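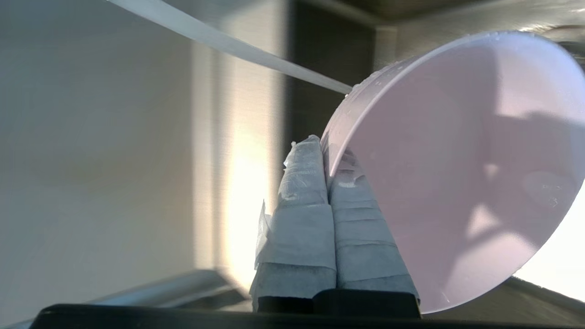

The pink bowl under the tap.

I have been thinking about washing up more than is sensible. The dishwasher packed up in May and the part it needs is still on order, so everything gets done by hand at the moment. I expected to hate it. I don't mind it much, and I have got quicker.

Before, I used to fill a plastic washing-up bowl and put the lot in to soak. The water went grey and I ended up rinsing everything twice. Now I wash each thing with a soapy sponge first and then rinse it under a running tap. On Wednesday I timed myself after tea and the whole job took 30 minutes, including the pans. With the old way it was 36, and I had to clean the bowl afterwards.

I do use more water, I know. I keep the tap on a thin stream, which helps, and I turn it off while I'm scrubbing.

The order is the usual one: glasses and cups, then plates, then bowls, then anything greasy. Plates are the easiest. I hold them at a slant so the water runs off one side and takes the suds with it, then turn them round and do the back. People forget the back. If you stack your dirty plates, the back is just as bad as the front.
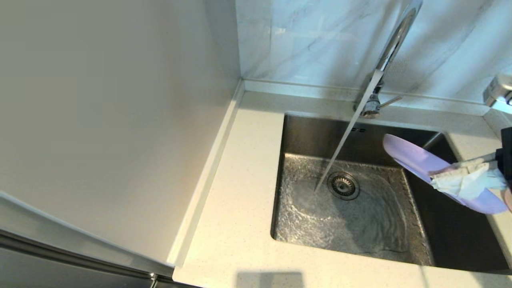 The other thing I changed was the sponge. I had been buying Pulturex ones in a pack of 8 and they went flat and smelly within five days. I now use a cotton cloth, boil it at the weekend and hang it over the oven door to dry. For burnt pans I still have a scourer, but I keep it well away from the plastic bowls. They scratch easily and then the scratches hold on to tomato sauce. A paste of bicarb and water gets most of the orange off if you leave it overnight.

Washing-up liquid is whatever is cheap. I tried the Plesine one with no scent and it was fine, though it needed more than the label said.

Cups take me longest because of the tea. I rub round the inside with the cloth, paying attention to the bit under the rim, and rinse them upside down. After that they go on a tea towel on the worktop. I gave up on the drying rack as it left a puddle underneath and I was forever wiping it up. 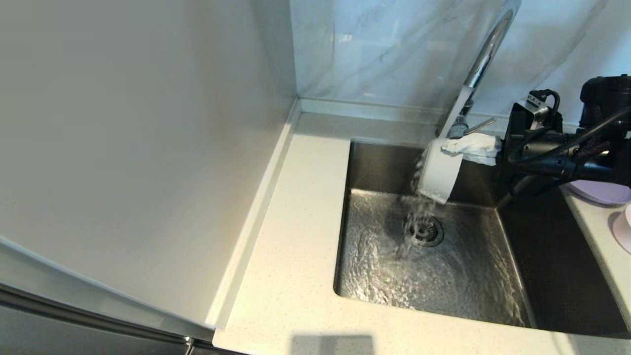

White cup, tipped over for its rinse.

Last job is the sink itself. I empty the strainer into the food bin, wipe round the sides and dry the tap with whatever tea towel is going in the wash. The part for the dishwasher should be here in another fortnight. I'll still do the cups by hand, I think.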